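The drawer at the back of the Nisbet reading room

I have been going to the local history room in Nisbet for most of a year now, and I still get a little thrill every time I sign the register. I think it's the smell. Old glue, floor polish, and whatever the radiator does to dust in August, when by all rights it ought to be off.

Anyway, I finally have something to report on the Fallau ferry, so settle in, this is a long one.

For those who missed my earlier posts, the Fallau ferry ran across the river between the Nisbet landing and the Trurnelau side until the bridge went in. My great-grandmother rode it to school. She talked about it constantly, and what she talked about most was the ferryman's wife, who she said ran the whole operation from the kitchen window with a dinner bell. One ring meant somebody was waiting on the near bank. Two rings meant the far bank. A whole lot of ringing meant the cow was out.

I grew up assuming this was one of those family stories that had gotten polished over the years. There is no wife in the township history. There's a ferryman (Skirkitz, no first name given, which drove me up the wall) and there's a paragraph on the cost of the boat, and then the author wanders off to talk about the creamery for four pages.

So back in the spring I started on the ledgers. The county kept toll records for every licensed ferry, and the ones for Fallau survived because they were stored with the road tax papers, which people apparently guarded with their lives. There are 16 volumes. They are tall and narrow and bound in something that leaves rust-colored crumbs all over your sleeves. I wore the same gray cardigan to every visit and it's now my ledger cardigan forever. 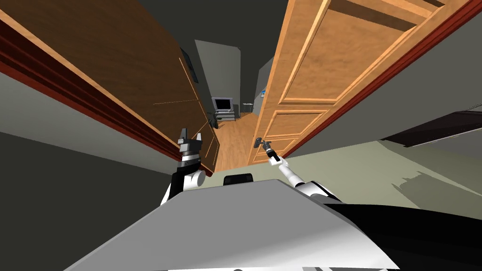
The early volumes are all in one hand, a big loopy one with terrible spelling. Wagon is "waggin" nearly every time. Passengers are listed by name if he knew them and by description if he didn't, so you get entries like "man w. clocks" and "two sisters, cross" and my personal favorite, "preacher, would not pay." I could have read those all day. I did read them all day, several times, and forgot lunch.

Then in volume five the handwriting changes. It goes small and upright, the wagons get their proper o, and the columns add up! I mean it, they add up. I checked a bunch with a pencil. In the first four books the monthly totals are off more often than they're right, and from the fifth one on I haven't caught a single mistake.

I had a hunch by then, as you can imagine, but a hunch is only a hunch. It could have been a hired man. It could have been a son. I wrote it all up in my notebook with a lot of question marks and went home and made soup.

What broke it open was Yi-an Bae, who looks after the collection three mornings a week and has the patience of a saint with people like me. I was complaining to her that I had nothing to compare the handwriting to, and she said, "Well, have you been through the egg drawer?"

I had not been through the egg drawer. I hadn't known there was an egg drawer!

It's the bottom drawer of the map cabinet, and it holds receipts and account slips from the Nisbet store, mostly for eggs and butter that farm women brought in to trade. It came in with a donation years ago and got a one-line entry in the catalog as "store papers, misc." The slips were signed by whoever brought the goods, so what you've got in there is a whole drawer full of women's signatures from a period when women hardly signed anything at all. Yi-an has been trying to get it indexed since she started. There are 586 slips, and she knows because she numbered every one of them herself in soft pencil on the back.

I asked if I could start at one and just go. She brought me a second lamp.

Number 113 was eggs, two dozen, traded for thread and a lamp chimney. Signed, small and upright, Adela Skirkitz.

I made a noise. A man reading plat maps at the other table looked over at me and I held up the slip (in its sleeve, I'm not a monster) like I'd won it at the fair. He gave me a very polite thumbs up.

There turned out to be a nice little run of hers, scattered all through the drawer. I laid them next to the photocopies from volume five and the S is the same S, with a flat top like a little shelf. The 7s are crossed in both. She makes her ampersand backward in both, and I have never seen anybody else do it that way. I'm no handwriting expert and I want to be careful, so what I'm prepared to say is that I'd bet my cardigan on it.

So she had a name. Adela. And she was keeping the county's books for that ferry, for years, while every official paper has him down as the keeper.

I called my mother from the parking lot. She was quiet for a second and then she said, "Grandma always said she was good at sums," like I should have asked her in the first place. Which, fair.

Now for the part I wasn't expecting. Once I had the first name I could go looking in other places, and the first other place was the Trurnelau side, where the parish kept its own burial book. I'd skipped it because I was so sure the family was a Nisbet family. They had lived on the Nisbet landing, after all. But Adela was from across the river. She'd grown up over there, and her people were all over that burial book, and when her turn came she went back over to be with them. It says so in one line. It also says the bell was rung at the landing, and I had to get up and walk around the building when I read that. 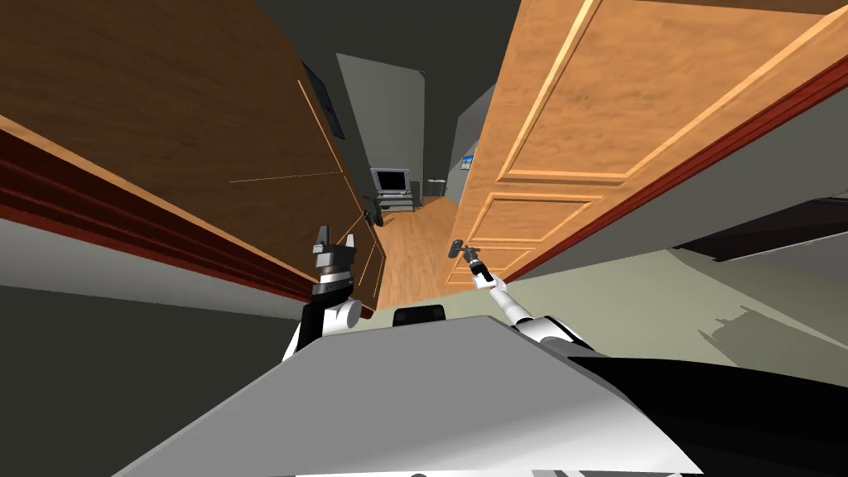

I've been chewing on what bell that would be. The church was a good two miles inland, so I don't see how you'd describe its bell as being at the landing. Yeison Escobar, who farms the old landing ground now and has been so generous about letting me tramp around on it, thinks there could have been a post. He's found the footing for something near the bank, a square of stones with a gap in the middle. He'd always figured it for a hitching post. We stood there looking at it for a long while with the mosquitoes eating us alive, and you do get a straight view from that spot to where the kitchen side of the house would have been, if the survey is right about where the house sat.

The survey might not be right, I should say. It puts the house 315 feet from the high water line, and the toll license describes it as "hard by the river," and those don't sound like the same house to me. Yeison says the bank has moved a lot even in his time, so maybe there's an explanation in that. If any of you know how to figure out where a riverbank used to be, please write to me. I've tried laying the old map over the new one and I cannot get the two church steeples to line up no matter what I do.

A few other odds and ends from the ledgers, for the folks who asked last time:

Yes, I found the circus. It crossed over in volume eight and it took eleven trips. Adela charged them for each animal separately under "stock, other" and I'm sorry to say she did not specify an elephant. There is one entry at four times the usual rate, and you can make of that what you like. I know what I make of it.

No luck on the Halvorsen wedding party. I've got two different groups that could be it, both in June, and neither one has the fiddle player.

The flood year is missing four months of entries, and then it picks back up in the middle of a page with "Boat mended. Began again." I love her so much.

And to the reader whose grandfather was supposed to have swum across on a dare, I have a "boy, wet, no charge" that I would really like to talk to you about! Send me his birth year if you've got it.

Next up is the last three volumes, which run right up to the bridge opening. I've peeked at the final page, because I have no self-control, and it's still her hand. The last crossing was a woman with a sewing machine and a goat. Paid in full, both ways, and I can't work out why anybody would pay both ways on the last day there was a ferry.

Yi-an is putting the Skirkitz slips into their own folder so people can find them, and she's asked me to write up a page to go in the front. I've started it four times. It keeps coming out as long as this post. She told me one page and she meant one page, single-sided.

If you have egg slips, butter slips, cream checks, anything at all in an old cookie tin from around Nisbet or the Trurnelau side, please don't throw them out before you let somebody look at the signatures. Mine is the email on the about page. I'll drive to you, and I'll bring my own lamp.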